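News Reporting 2, week 9 handout
Order mistakes, complaints and who said what

Bring this to section. Quiz is on the reading not on this sheet.

Case for today: Premholm print shop, 590 programs for a high school graduation, one line on the back page reads "Good luck, you'll need it." Customer is Odette Chauvin. Shop owner is Huguette Arnaud. Paper ran it with the headline "Shop insults graduates." Correction ran two days later, page 9.

What the reporter had at deadline:
– phone photo of the back page
– Chauvin on the record
– one voicemail left at the shop, after closing

What the reporter did not have: the order form. Ask for the order form. Always. If it was phoned in, ask who took the call and what they wrote down.
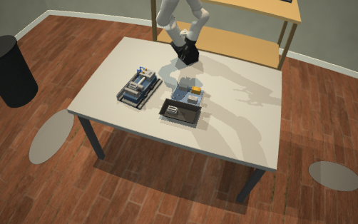 White arm over a pale tabletop, computer rendering.

Intent words. "Insults," "mocks," "slams" all say what somebody meant. You don't know what they meant. "Program for graduates included the line..." is dull and true. Dull is fine for a first version, you can update.

"Honest mistake" is also an intent word!! It goes in quotes with a name on it, or it stays out. Same with "prank."

Attribution – "the shop said" is weak if it was a teenager at the counter. Did Arnaud say it? Did she say it to you, or post it? Say which. 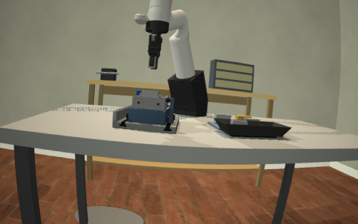

Then the reply window. Calling at 6:40 for a 7:00 deadline and writing "did not respond" is technically correct and unfair. Write "did not immediately respond to a voicemail left Friday evening." Longer but the reader can judge for themself.

Numbers in the case. The story said "hundreds of familes." It was 590 programs printed and 78 graduates. Copies are not families. Check what the number is a number of.

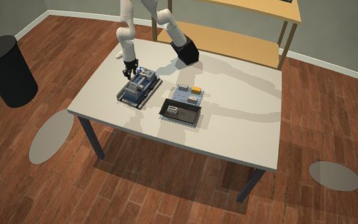 Jong-dae Um: But if Chauvin tells me on the record she feels insulted, why can't the headline have the word in it? It's her reaction, she's allowed one.

It can, with her attached. "Customer says program insulted graduates." Costs you two more words. Ysaline Lemaire's point from last section goes here too, a headline gets shared without the story so the attribution has to be in the headline.

Social posts: Chauvin's post had 629 shares before anyone called the shop. Shares tell you people are talking, they don't confirm anything. Contact the person who posted, ask when they took the picture, ask for the original and ask what's just outside of it.

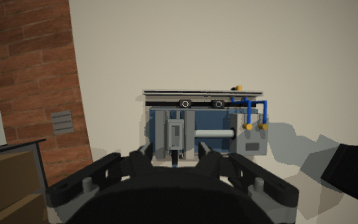 Describing a photo in copy is the last thing, and most of you lost points on it in the draft. Write what shows and stop. Take the wall assembly with the black gripper in front of it: blue tubes, two yellow round fittings, gray housing, fine. "Faulty" is not in there, neither is "brand new." Same for the program. You can report the line is on the page, you can't report from a photo who typed it.

Due: rewrite of the Premholm lede, 35 words max, plus headline. Sat 4 August by noon, to Faustine Ferrand's box. Late ones lose a grade.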